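Small racks, big sulk

Spice jars breed. Turn your back in September and there are two paprikas, one of them from a flat you left years ago. Arvid Öberg had 13 on his worktop when he finally gave in and bought a rack. Black metal, two tiers, no drilling. His landlord at Ballorico won't have holes in the walls, so that was that.

Rule one, take everything off. Rule two, wipe the shelf before anything goes back, powder gets in the rims and stays their. Tall jars down below only if the lid clears. Measure first. He didn't.
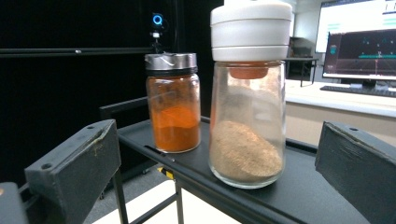
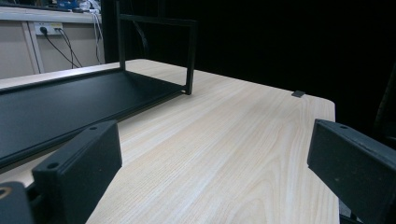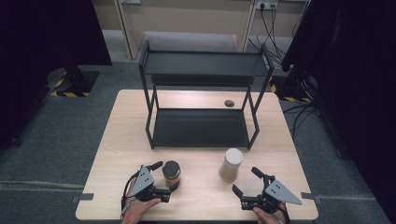
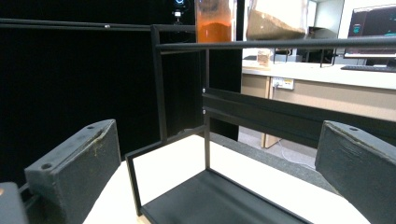 Jadwiga Zieliński thinks open racks are a mistake full stop, spices want a dark cupboard, and she'd sooner give up a whole drawer than dust her cumin every week. Fair enough. She has the drawers.

For the rest of us: keep it away from the hob. Steam and grinder tops don't mix, the powder clumps and then nothing comes out. Smallest jars at the front, daily stuff up top. Anything you can't name by smell, bin it. Arvid is down to 5 jars and a tub of something brown he wont discuss. Labels next, if he can find teh pen.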